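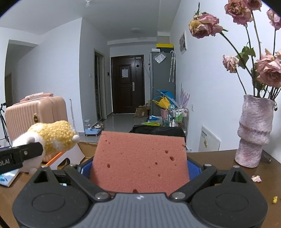
Gromedell Storage Room Project – progress report, February
Prepared by Jomar Catacutan for Charalambos Konstantinidis, Homholm

1. Work done in this period
Sorting of the mixed household goods continued. To date 181 items have been sorted and entered in the register, against a project total of 527. Entries cover sponges, soft toys, luggage and packaging. Each entry gives item type, main color, condition and shelf code.

2. Handling rules
Soft goods are stored without compression. Large sponge blocks stand upright and are not stacked. Plush toys go in lidded bins, separate from cleaning goods. Hard-shell suitcases are stored standing, handle up, and any plastic wrap on the handle is left in place until issue. Open cardboard boxes are either closed and labeled or flattened the same day.

3. Open points
Shelf codes for luggage overlap with those used at the Pangilinan site. Codes will be reissued with a site prefix – no items need to be moved. Vosta has delivered 20 of the 45 bins ordered. The rest are due next month, and until then plush toys without a bin stay on the upper shelf.

4. Budget
Spending on bins and labels is within the approved amount. No change is requested.

5. Next period
Complete the luggage section, reissue the shelf codes and begin the kitchen goods. The updated register will be sent with the next report.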